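Subject: Re: [elevside-mend] Old Dell tower, worth stripping or keep it whole?

Hello all,

Sorry for the slow answer, I've had the lid off this thing on and off and kept meaning to write. I'll quote the bit I'm answering and then go on a bit, as usual.

> Hi everyone. I've been given a black Dell tower, big heavy one,
> no idea if it works. I only want the drive out of it and maybe
> the memory if that's any use to anybody. A few questions before
> I start:
>
> 1. Do I need to take the power supply out to get at anything?
> It looks as if it pulls straight out of the back and I don't
> like the idea of that.
> 2. Is it true you can't re-use the supply in another make of
> case?
> 3. There's no cooler on mine, just the socket. Does that mean
> somebody has had the processor?
> 4. Would you bother, or would you put the whole thing in the
> Jastier crate and have done with it?
>
> I paid nothing for it so no tears either way.

Right, in order, more or less.

The power supply. Leave it where it is if all you want is the drive and the memory. On the one I've been looking at, it lies along the bottom of the case as you look in, a great flat silver thing, with a blue latch at the outside end. I've pulled supplies like that before and they're nice to deal with, but the first time is alarming as you feel you're about to drag half the machine out with it. Unplug the mains lead, hold the power button in for a few seconds, leave it a while, and don't ever open the supply itself. I know somebody will say they've done it for years. Please don't tell a beginner that on the list!

Re-using it elsewhere: I wouldn't plan on it. The shape is wrong for an ordinary case, and you'd want to read the label and check every plug before you believed any of it. I once spent a whole wet June afternoon trying to make a supply from one maker fit a case from another, and what I ended up with was a cut thumb and a supply balanced on a biscuit tin. It went back in its own case the same evening.

The socket. If there's no cooler and the bracket is shut, lift the lever and look. Good chance somebody has had the chip, they're the easiest thing to sell. If it is bare, keep your fingers out of it and put a bit of clean card over the top with some low-tack tape while you work. I use the backs of cereal packets. Don't use foam out of a parcel, it sheds.

Memory. Check both sides of the socket before you say you've got it all! I missed four sticks in a machine last year that way and it sat in the shed looking sorry for itself until I went back for the fan. Push the little clips outwards and lift the stick straight up. No rocking. If one end comes and the other doesn't, push it back down and start again. I put mine in the plastic egg trays from Ouali, 80 pence each last time I was in and just the right depth, with a slip of paper saying which slot each one came from. You may think that's fussy, but if you ever want to put the machine back together you'll be glad of it.

Drives. Anything blue on these is usually meant for your fingers, so look for the blue before you look for a screwdriver. Take the cables off first, both of them, and pull by the plug and never by the wire. The thin black ones seem to go everywhere and I always lose track, so I put a dab of coloured nail varnish on the plug and a matching one on the board. Tower number 137 in my notebook (yes, I number them, no, I won't be told) has five colours in it and looks like a party.

Then please wipe the drive before it goes anywhere, or bring it along and it can go under the drill. Eltoleo will take drilled ones with the ordinary metal, or they would when I last asked at the gate.

Would I bother? I would, but I like doing it. If the board is clean and none of the capacitors are domed, I'd keep it whole, put it back together and offer it on the list before breaking it up. A case this solid is handy for somebody. If you do break it, keep the fixing bits with the part they came from, in a bag, labelled. I have a jar with 190 case screws in it and I could not tell you where one of them belongs.

One more thing on working position. Lay it on its side with the opening facing up, as high as you can comfortably manage. I did years of this on the kitchen floor and my knees have not forgiven me. A slatted top is lovely as long as you don't drop a screw — put a tea towel down if you're the dropping sort, which I am. And get a good light over it, the space between the board and the drive cage is where everything disappears.

The black Dell tower, on its side:
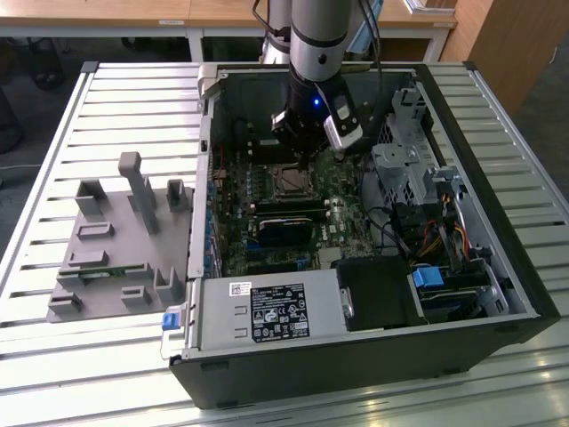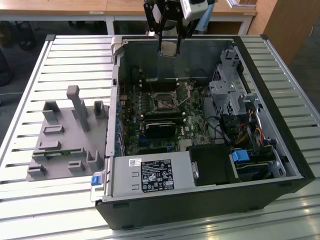
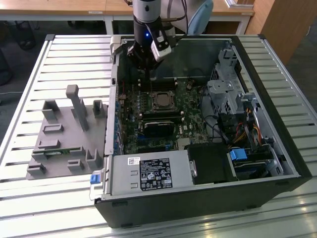
Elevside, 9 February 2023

If yours matches, the silver supply with the black label is the part to leave alone, and the tall metal cage with the holes in it is the drive cage. The orange and yellow wires are the power bundle. Follow those by hand before you unplug anything and make a quick sketch, it needn't be good. The little Dell logo printed on the board is a handy landmark for the sketch, by the way, as it tells you which way up you drew it when you come back after tea.

Let me know what's printed on your label and I'll look it up in the notebook. I'm also after a side panel in black if anyone is throwing one out, mine has a dent at the corner and it hums. I'll swap it for a fan, 92 millimetres, quiet, only used for one winter.

Cheers for now, and do shout if a clip won't budge — better to ask than snap it.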